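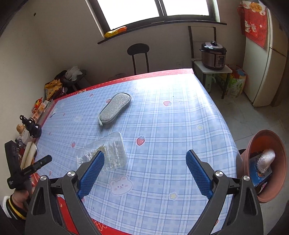

Hand-held gripper over a kitchen table, with a sponge and a clear food container on the cloth.

Rules for the kitchen table, please

Every standard I have ever had to read for this job was written for a floor with yellow lines on it. Fences, light curtains, a stop button at elbow height. Fine. Good rules, people kept their fingers because of them. But the work has moved house and the rules haven't followed.

I spend my weeks reading collection protocols, the sheets you hand to a person before they pick up a gripper and start tidying their table. Plillport's runs to 68 pages. Fourteen or so of those are about data formats. The part on the home itself is 2 pages, and one of them is a form.

What does the form ask? Floor area. Type of lighting. Whether there are pets. Nothing on whether the thing that touches the scrub brush might be touching somebody's dinner container next. Nothing on the fridge door or where the snacks are kept. Nothing on whose doll is on the table, and did anyone ask.

Judite Peixoto, who trains collectors for Drirnska, thinks I fuss. Her line is that a kitchen is a kitchen and if you write too many rules you get fake kitchens. Bare tables, one mug, one spoon. She's right about that bit. I have seen the bare tables. Robots brought up on them go to pieces at a patterned cloth. So no, I don't want a rule that says clear the surfaces. I'd ban that rule if I could.

What I want is short.

Pads wiped between cleaning things and food things. Every time, not at the end of the session. Soft textured pads hold on to muck, thats what texture does.

A second pair of hands allowed on the table only if both people have agreed a word for stop. One word. Gonçalo Morais and I argued for most of July over whether this needs to be written down, since "people just talk". People do not just talk. They're concentrating, and jaws close on whatever is between them.

Consent for the room as well as the person. Packets, labels, prints on the wall, toys – a home says a lot about who lives in it. The person signing should be shown what the camera takes in before they sign, on a screen, in their own kitchen. Abreu does this already. It adds 30 seconds. I timed it twice.

A break after 40 minutes. Wrists. I shouldn't have to explain wrists.

The usual objection is cost, and Anouk Van der Linden made it to me very politely over lunch. Small outfits can't carry an audit. Agreed, so don't audit them. Put the thing on one side of paper and make buyers ask for it. If Brokbridge won't take footage without the sheet, there'll be a sheet by next week.

The other objection is that it's too early, let the practice settle frist. I've heard that one since I started. Practice is settling now, in actual kitchens, by whoever happens to be holding the gripper, and mostly it's settling on whatever is quickest. I'd rather argue over a bad draft than wait for a good one. Mine is with Rosário Baptista for comments and she has already crossed out the bit about wrists. It's going back in.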